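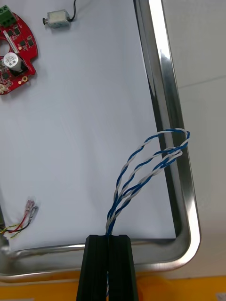 Twisted pair in the gripper, wrist view.

Notes on the parts-sorting set, 24th June

We have been collecting demonstrations for the small-parts task since the start of last week. The target for the first round is 500 usable episodes. I keep these notes mainly so that when we come to train on the data I can remember why certain episodes look the way they do.

The task is easy to state. Electronic parts are laid out on white paper in a steel tray. The operator drives the arms from the leader pair, picks parts up one at a time and puts them in the yellow bins. One episode is one full tray, from the first movement to both arms parked. The instruction text stored with the episode says which kind of part belongs in which bin, and we change that mapping between blocks so the policy can't learn that a certain colour always goes to a certain corner.

Wires are the slowest class by a good margin. A rigid part has a handful of sensible grasps and the operator finds one quickly. A twisted pair has as many as you like, and most of them hold, but what happens to the other end depends on which you chose. Grip it near one end and the rest trails over the rim, drags, and may take a neighbour with it. Grip it in the middle and both ends hang, which clears the rim more easily but needs more height. I asked the operators to use whichever they would use by hand and not to standardise. The first block had been recorded with a strict rule (always the middle) and the trained policy was poor whenever the middle was under something else.

The rule for episodes with a dragged neighbour is that they stay in, provided the operator goes on to sort the neighbour as well. We used to throw them out. Gemdale, our previous set, was cleaned that way in November, and the policy trained on it had no idea what to do once something had moved that it hadn't moved on purpose.
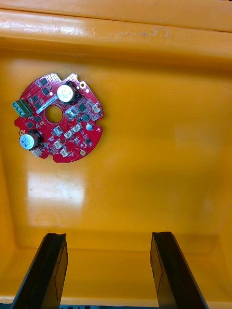
Circuit boards are the opposite case. They are flat, they don't bend, and from the wrist camera you get plenty of texture to work with. The difficulty is the thickness. A board lying flat gives the fingers very little to close on, and the obvious thing to grab is whatever stands up from it, such as a capacitor or a terminal block. We allow the terminal block. We don't allow capacitors, for the sake of the boards, and an episode with a capacitor grasp gets a flag in the notes column. It is not deleted. I would like to be able to train with and without those and see if it makes any difference.

The other board problem is release. If the fingers open too high the board drops and can land on its edge against the bin wall. If they open too low they meet the bin floor first, the wrist torque jumps, and the driver stops the arm. The limit was set conservatively when the cell was built and I raised it by a small step on Monday. That cut the number of stops, and I have written the new value in the session header so the two halves can be told apart.

The overhead camera stays where it is for the whole round. It is there for context, mostly: which parts are left, which bins are in play, where the other arm is. It loses detail exactly where the wrist cameras gain it. When an arm is over the tray it hides part of the tray and often a bin behind it as well, so anything that depends on the overhead view alone will be wrong for a fair share of each episode.
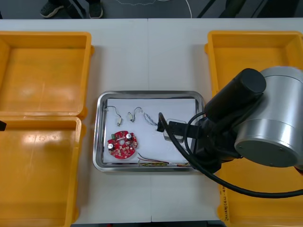 Overhead view. Four bins, the tray between them, right arm over the clear box.

Layouts come from a script. It picks the parts and gives a rough zone for each, and the operator places them. Exact positions are left to the person, who will always put things down a bit differently from what the sheet says, and that variation is useful. We have 42 layouts so far. Of those, 13 include something transparent, and I want to bring that up to 16 before the round closes. Clear plastic on white paper is hard for the overhead camera, where you get faint edges and not much else. The wrist view is better, although it depends on the light.

Heinonen is the name of the logging tool. It writes joint states, gripper width and all the video streams against one clock. The clock was the cause of most of our trouble last week. One wrist stream would start late after a restart and the offset was constant for the session, so it can be corrected, but only if you notice. There is now a check at the start of every session: close and open both grippers once, then compare the moment of closing in the video with the gripper width in the log. If they disagree by more than a single video interval, restart the logger.

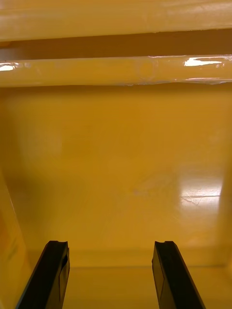 Glare is the remaining item on the list. The bins are glossy and the ceiling lights show up in the walls as pale patches, which slide about as the wrist moves. I had planned to put diffusers under the lights. For now I have left them as they are. The cell at Nandel, where the policy is supposed to run in the end, uses the same sort of lighting, and a model that has only seen matt bins would be in for a surprise there. What I may do is record one block with half the lights off.

Empty bins matter more than I expected, too. The first policy hesitated over a bin with nothing in it, and going back through the data I found that very few approaches had been recorded in that state. Only the first part in each bin gets one. We have added short episodes with a single part and clean bins to even this out.

Still to do:

Write the grasp-flag column into the export, as it is currently dropped.
Re-record the two sessions with the late wrist stream if the correction doesn't hold.
Move the finished sessions to Gulorach, which has the disk space.
Decide on a time limit per episode. Wires run long and I don't want to cut them off.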